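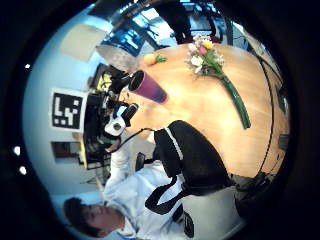

## 4.2 Do timed tickets shorten the visit?

Site managers at Urville claim that timed entry lets day visitors fit more into a trip. We doubt it. The claim rests on an exit survey by Ferum, which asked people whether they felt rushed but never asked when they had left their lodging. A party that waits two hours for the next tour and fills the gap in the gift shop may well report a relaxed morning.

We therefore used trip diaries kept in Noter, where travelers logged each stop as they reached it. Of the 676 diaries collected in November, 109 covered a full day with a booked tour. Figure 3 plots arrival time against the number of stops made before evening. The slope is slight, and it vanishes once parties with a fixed lunch booking are taken out.

Essien and Ayaaba read the same diaries more kindly. In their view, a set tour time gives the day a backbone, and travelers plan better around it. Perhaps some do. But people who keep a diary on vacation are likely to be planners already – a point their paper gives one footnote. Thái's earlier work at Laryea has the same weakness, with the added trouble that all four of its interview groups came by coach and had no say in when they left.

Traffic is the other gap. Diary entries show when a party reached the gate, but seldom when it meant to. Sutherland suggests using the booked slot as a stand-in for the planned arrival. We tried this and do not trust the result, as many parties booked at the gate after missing an earlier tour.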